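製本教室 Ukby(ウクビー)について

トップ / 教室のこと / コース / 材料と道具 / よくある質問 / 連絡

ずっと「準備中」のままだったページです。すみません。生徒さんに「ここだけ開けないんですけど」と言われて、今、糊が乾くのを待ちながら書いています。手が空いたときに足していくので、順番がおかしいところはあとで直します。たぶん。

Ukbyは手製本の教室です。紙を折って、糸でかがって、表紙をつけて、本にする。それを教えています。ノート、日記帳、アルバム、文庫の改装、ばらばらになった本の直し。機械でやる製本の会社ではないので、冊子を百部とか、そういうご注文は受けられません(問い合わせがときどき来ます。ごめんなさい)。

名前の読みは「ウクビー」。よく「ユクビー」と言われますが、どちらでも返事はします。意味はとくになくて、看板に入れる文字数が少なくて、活字で組んだときにyの尻尾がきれいだったから。それだけです。由来の質問がとても多いのでここに書いておきます。
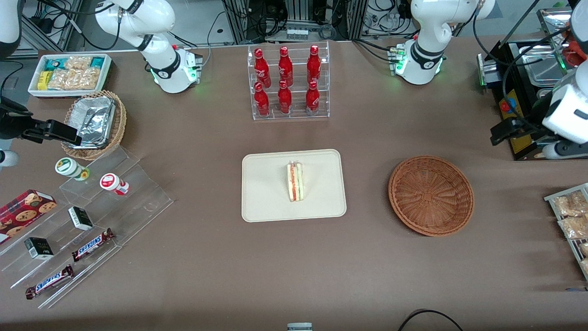 はじまり

最初は教室をやるつもりはありませんでした。前は事務の仕事をしていて、家で夜にノートを作っていただけ。市販の日記帳の紙が万年筆でにじむのが嫌で、じゃあ自分で、と。一冊めはひどかったです。背がななめ。開くと真ん中からページが抜ける。今も棚にあります。見たい人は言ってください。

ちゃんと習おうと思って見つけたのがジネット・ボダン(Ginette Bodin)先生のところでした。先生はものすごく早口で、フランス語と日本語が途中で入れ替わるので、はじめの何回かは先生の手だけ見ていました。言葉がわからないぶん手をよく見るようになった気がします。指のどこで紙を押さえているか、ヘラをどの角度で寝かせるか。いま私が説明するときにやたら「ここ、ここ見て」と言うのは先生のせいです。

先生のところには3年通いました。途中でやめかけたことも。革を漉くのがどうしても下手で、毎回穴をあけて、帰りの電車で落ち込んで。先生に相談したら「じゃあ革は使わなければいい」と。そんなのありか、と思ったけれど、それから布と紙ばかりになって、結局それが今の教室の中身になっています。Ukbyに革のコースがないのはそういう事情です。革をやりたい方には別の教室をご紹介しますので、遠慮なく聞いてください。

そのうち友だちに教えて、友だちの友だちに教えて、自宅の食卓では狭くなって、今の場所を借りました。

場所のこと

トラクデン(Trakden)という古い建物の奥です。入口がわかりにくい。表に大きな案内がありません。門を入って、自転車置き場の横を通って、つきあたりの緑のドア。チャイムは音が小さいので、鳴らしてだめなら普通にノックを。それでも出なかったら電話してください。断裁機を使っていると本当に聞こえないんです。

部屋は2つ。手前が教室、奥が紙の倉庫と断裁機。奥は紙の湿気の管理があるので、飲み物を持って入るのだけは禁止にしています。手前の部屋はいいですよ。ただ、ふた付きでお願いします。麦茶が和紙に流れていった日のことは忘れません。

床は板張りで、冬は冷えます。スリッパはありますが厚い靴下があるといいです。夏は糊が傷むのが早いので、7月と8月は生麩糊を使う回を午前に寄せています。そのせいで夏の時間割がふだんと違います。申し込みのときに必ず見てください。毎年まちがえる人がいて、毎年私もまちがえます。

駐車場はなし。近くのコインパーキングは土曜だとほぼ埋まるので、電車かバスがおすすめです。プレス板を持って帰りたいなど荷物が多い日は、事前に言ってもらえれば門の前に少しだけ停められます。

コース

細かい日程と料金は「コース」のページに。ここにはどんなことをやるかだけ。

はじめての一冊
糸かがりのノートを一冊。一日で終わります。折って、穴をあけて、かがって、表紙をつけるところまで。針に糸を通せれば大丈夫、というと「通せないんですけど」という方がいますが、糸通しもあります。表紙の布は棚から好きなものを。ここで皆さんものすごく迷うので、時間を多めにとってあります。

基礎
月に2回。本文の折り、見返し、かがり台を使ったかがり、背固め、花布、表紙。花布は既製品を貼るところから始めて、やりたい人は手編みまで。手編みの花布は目が疲れます。でも好きな人は本当に好きで、花布だけ十何本も編んで帰った方がいました。本は?と聞いたら「まだです」と。いいと思います。

直し
こわれた本を持ってきてもらって、それを直します。辞書、料理の本、絵本、楽譜が多いです。楽譜は開きが大事なので、背の固め方を変えます。テープで補修してある本は、テープをはがすところから始まるので長くかかります。お願いなんですが、もし家でページが抜けても、セロハンテープで貼らずにそのまま持ってきてください。封筒に入れて。順番だけ、鉛筆で小さく書いておいてもらえると助かります。

図書館の蔵書や、値段のつくような古書はお引き受けしていません。それは修復の専門の方のお仕事なので。

箱
夫婦箱、筒、たとう。本ではないけれど本の隣のもの。寸法を測って、紙の厚みを足して、引いて、また足して。計算が苦手な人がいちばん嫌がって、できあがるといちばん喜ぶコースです。蓋が空気でゆっくり沈むとみんな声が出ます。私も出ます。

アルバムと蛇腹
写真を貼るための足つきのアルバム、それから蛇腹。御朱印帳を作りたいという声が多くて、蛇腹の回を増やしました。紙の継ぎ目がずれると最後に全部ずれるので、はじめの折りだけはしつこく見に行きます。うるさかったらすみません。

教えかたのこと

定員は少なめです。全員の手元が見える人数しか入れません。なのですぐ満席になってしまって、それについてはお叱りもいただいています。増やしたいんですが、増やすと見えなくなる。ずっと悩んでいます。キャンセル待ちは、けっこう回ってきますので登録しておいてください。

見本は先に見せます。途中の段階の見本も全部置いてあります。折っただけのもの、かがっただけのもの、背に寒冷紗を貼ったところのもの。生徒さんがそれを裏返したり引っ張ったりするので、見本がだんだんぼろぼろになって、年に一度作り直します。引っぱってもらってかまいません。そのための見本なので。

まちがえたところは、直せるなら直して、直せないならそのまま進みます。かがり順をひとつ飛ばしても本にはなります。天地をさかさまに表紙をつけた方も、そのまま使っていらっしゃいます。

急がせません、と前のパンフレットに書いていたんですが、実際は最後の30分、けっこう急がせています。糊の乾く時間があるので、プレスに入れる時刻だけは動かせないんです。そこだけご協力を。

紙と糸と布

紙はヴァイデマン(Weidemann)という紙屋さんからまとめて入れています。うちみたいな小さい注文でもちゃんと目の方向を書いて包んでくれるところで、これが本当にありがたい。製本をやる人にはわかってもらえると思うんですが、紙の目がわからないまま届く紙ほど困るものはない。水をつけて反らせて調べて、間違えて、表紙が反って。横目の紙が欲しいときは電話で相談しています。電話が長い店です。

本文用の紙は常に10種類ほど置いています。万年筆向き、鉛筆向き、水彩も少しならいけるもの。書き味は見ただけではわからないので、試し書き用の束があります。ご自分のペンを持ってきてください。インク瓶はご遠慮を(こぼれた日のことは以下略)。

糸は麻。太さをそろえてあります。ロウ引きしてある糸と、してないのと両方。してないほうは自分で蜜ロウをこすりつけて使います。この作業が好きで、無心になれると言う方が多いです。私は正直めんどうで、引いてあるのを使いがち。

布は裏打ちしたものを売っています。着なくなった服や着物で表紙を作りたい、というご希望も多いので、裏打ちの回を別につくりました。持ち込みの布は洗って、アイロンをかけてきてください。伸びる布、毛足の長い布は難しいです。やったことはあります。難しかったです。 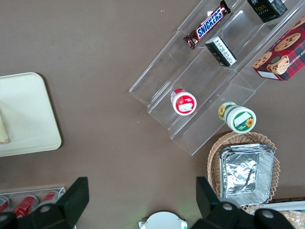 透明な段つきの台。いちばん上の段にスニッカーズ

キット「プロディク」

プロディク(Prodik)は、遠くて通えない方のために作った自宅用のキットです。本文の紙、麻糸、針、見返し、表紙の芯と布、それから穴あけ用の型紙。ヘラは入っていません。別売りにするか最後まで迷ったんですが、最初はカードの角とか、すべすべしたスプーンの背でじゅうぶんできるので。続けたくなったら一本買ってください。

糊も入っていません。夏に送ると途中でだめになるので。どの糊をどれだけ用意すればいいかは説明書に書きました。説明書は私の手描きの絵です。絵が下手だと言われて一度描き直しました。描き直しても手が手に見えないという意見があり、矢印を増やしてあります。

種類は2つ。糸かがりのノートと、蛇腹。夫婦箱のキットも欲しいと言われ続けているんですが、厚紙を正確に切ってお送りするのに時間がかかりすぎて、まだ商品にできていません。試作は棚にあります。教室に来た方には見せています。待っていてください。

わからなくなったら写真を撮ってメールで送ってもらえればお返事します。夜に送ってもらったものは翌日の昼ごろに。「糸がどこかで絡んだが、どこかわからない」というご相談がいちばん多く、だいたい折丁の二つめと三つめのあいだです。まずそこを見てみてください。

道具の貸し出し

教室で使う道具はすべてお貸しします。手ぶらで大丈夫。エプロンだけ、汚れてもいいものを。袖の広い服は糊に入ります。指輪も外してもらったほうが安心です。

左利きの方へ。カッターの定規の当てかたと、かがりの向きを左用に説明した紙があります。前に左利きの生徒さんと二人で一から直したもので、よくできています(ほとんどその方が書きました)。席も左端をあけますので、申し込みのときにひとこと書いてください。

プレス機は、古い鉄の手回しのもの。重くて、回す人によって音が違います。使わない時間は生徒さんに開放していて、家でかがったものを持ってきてプレスだけしていく方もいます。予約表に名前を書いてくだされば。予約表はドアの裏に貼ってあります。ドアを開けっぱなしにしていると見えません。閉めて見てください。
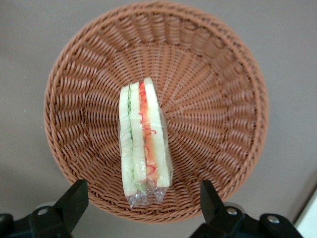

開放の日は、基本的に私は横で自分の作業をしています。聞いてもらえれば答えるけれど、レッスンではない、という日です。静かで好きです。だいたい誰かが途中で「これってどうでしたっけ」と言い出して、結局みんなで集まってしまうんですが。

お湯は沸かせます。マグは各自で。休憩は自由に取ってください。食べたあとは手を洗ってから紙を触る、これだけ守ってもらえれば。バターの指あとは消えません。鉛筆の汚れは消しゴムで、血は(針で刺します、みんな)すぐ言ってください。絆創膏は引き出しの上の段です。

生徒さんの本のこと

年に一度、小さな展示をします。場所は教室の手前の部屋。机を壁に寄せて、本を並べて、手に取ってもらえるようにします。手袋はなし。触ってもらわないと本は開きぐあいがわからないので。出したくない人は出さなくていいです。完成していなくても出せます。かがりかけのまま台ごと出した方がいて、お客さんがいちばん長く見ていたのはそれでした。

展示のお知らせはメールで送っています。最近メールが届かないという方、迷惑メールのほうに入っていることが多いのでご確認くだだい。

作ったものを売りたい、という相談もときどき。どうぞ、です。教室で習った形をご自分の作品として売るのはかまいません。型紙そのものを配るのだけやめてください。それと、値段は安くつけすぎないで。紙代と糸代だけで計算する方が多いんですが、かがっている時間も入れてください。私も昔それで失敗しました。

よく聞かれること(詳しくは別ページ)

不器用でも大丈夫ですか。
大丈夫です。私の一冊めを見てもらえば。

子どもも参加できますか。
針とカッターを使うので、はじめての一冊は小学校の高学年くらいから、保護者の方といっしょに。もっと小さい子向けには、針を使わない折り本の回を夏休みに開いています。折るだけなのに、かなり本になります。

途中の回から入れますか。
基礎は期の途中からは難しいです。直しと箱はいつからでも。

休んだ回はどうなりますか。
同じ期のなかで振り替えます。次の期へは持ち越せません。前に持ち越しを認めていたら、紙に書いて管理していたこともあって、だれが何回ぶん残っているのかわからなくなりました。わたしの管理の問題です。すみません。

出張はしていますか。
していません。プレスが運べないので。板と重しでやる方法もあるんですが、仕上がりが違ってきます。

本の直しを注文でお願いできますか。
教室に来てご自分で直してもらうのが基本です。どうしても通えない方は、まず本の状態をメールで。背、角、とじのところの写真が三方向あると判断しやすいです。お返事に時間がかかります。お受けできないことのほうが多いです。先に書いておきます。

買うだけでもいいですか。
もちろん。紙も糸も布も一つから。教室のやっている時間は棚の前が狭いので、レッスンのない午後がゆっくり見られます。

これからのこと

夫婦箱のキット。左利き用の説明の紙をちゃんと印刷すること。緑のドアの塗り直し(はげてきました)。それから夜のクラス。仕事帰りに来たいという声をずっともらっていて、近いうちに試しに何回かやってみます。夜は糊の乾きが読めないので、まずはかがりだけの回になりそうです。決まったらお知らせのページに。

ボダン先生は今もお元気で、たまに教室に来ます。来ると棚の見本を黙って全部開いて、閉じて、何冊かを横にどけます。どけられた見本は作り直しです。先日は半分以上どけられました。そんなわけで今ちょっと見本が足りません。蛇腹の見本はあります。

連絡

申し込み、見学、道具のご相談はメールか電話で。フォームは今調子が悪くて、送信しても届いていないことがあるようです。フォームから送って返事がない方、お手数ですがもう一度メールのほうへお願いします。

電話はレッスン中は出られません。留守電にお名前と番号を。折り返します。知らない番号からかかってきても、うちかもしれないので出てください。

見学は無料です。時間割を見て、来る前にひとこと連絡をもらえれば。椅子を出しておきます。

Ukby 製本教室
Trakden内 奥、緑のドア

糊が乾いたようなので戻ります。続きはまた。

個人情報の取り扱い / 特定商取引法に基づく表記 / サイトマップ / ページの上へ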